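Section 5. Two-Arm Handling of Household Objects in Simulation

5.1 Purpose

This section sets out the rules for preparing, running and recording two-arm handling tasks on the Suvarberg simulation bench. It applies to all operators who drive the arms by hand and to all staff who review the recorded runs. Physical arms are covered in Section 7 and must not be operated under these instructions.

5.2 Before you begin

1. Log in with your own operator account. Shared accounts are not permitted for recorded work.

2. Load the task file and confirm that its name matches the entry on the work order.

3. Check that both arms are in the rest position and that both grippers respond to the open and close commands.

4. Set the speed limit to 80 percent or lower. Full speed may be used only for unrecorded practice.

5. Open the wrist view for each arm and leave both open until the run is saved.

Note: If a wrist view freezes, stop the run. Do not continue on the overhead view alone.

5.3 Moving an object between the arms

The arm that holds the object at the start is called the giving arm. The other is the receiving arm. These names do not change during a run, even if the object is passed back.

1. Bring the object to the agreed meeting area, clear of fixed furniture and fittings.

2. Stop the giving arm completely.

3. Open the receiving gripper before it enters the meeting area.

4. Move the receiving arm in slowly, with one finger on each side of the part to be gripped.

5. Close the receiving gripper and wait until the contact reading is steady.

6. Open the giving gripper, then draw it straight back along the path by which it came in.

Caution: Never move both arms at the same time inside the meeting area. The software will allow it. These rules do not.

Caution: Do not press the object against the receiving gripper to force a grip. A run that contains forced contact shall be marked "Rejected" even when the object reaches its target.

5.4 Reading the wrist view

The wrist view is the main reference for lining up the fingers. Operators should be able to tell their own gripper from that of the other arm at all times, including when both are close to the same object.

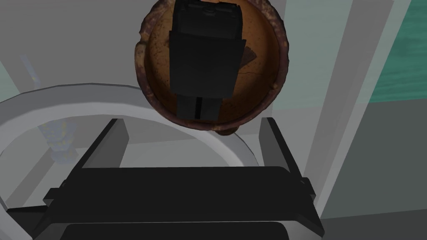
Section text: Edeltraud Wunderlich
Review: Rosemarie Weidemann
Last revised: February

With a bowl above the open fingers and the other gripper reaching into it, the view leaves little doubt about which arm is which. The operator's own gripper fills the lower part of the view. The other arm's fingers point down toward it from inside the bowl.

1. Identify your own gripper first, then the other gripper, then the object.

2. Judge the gap between the fingers and the rim from both wrist views before closing.

3. If the rim is hidden in both views, back away and approach again.

5.5 Saving and reporting

Save each run under its work order number and select one result: Complete, Incomplete or Rejected. Enter any stop, restart or change of speed in the comment field. Completed runs are sent for review every Tuesday. Corrections after that time require a written request to the reviewer named in this section.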